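December 6, 2020

Spent the morning as nursemaid to the pair of hand grippers at station 6. Dewanti had left a note saying the left one was "a bit sulky", which in her language covers anything from a loose screw to a small fire. It was a screw. I tightened it, zeroed both jaws and went to bother some plates.

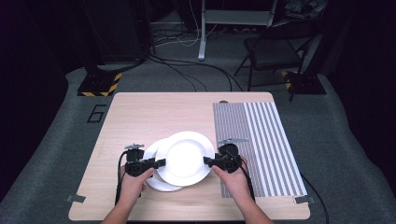

Squeeze check on two plates, both grippers.

The left cable still runs down past my wrist and still wants to go wherever I don't. Peninah says to tape it to my sleeve. Peninah has not had to take the sleeve off afterwards.

Then the finger pads. One has a strip fraying off it, and I have been meaning to change it since May. Elibariki's view is that it grips fine. Elibariki's view of his car tyres is much the same.

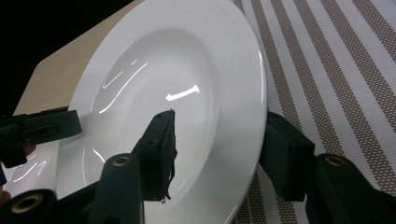 Frayed bit on the middle finger, plate for company.

Log stands at 560 grips and the pads are meant to be swapped at 672, so I've ordered 4 and written "soon" on the sheet. Tea was cold by then. Must ask Erasto where the small hex key lives now.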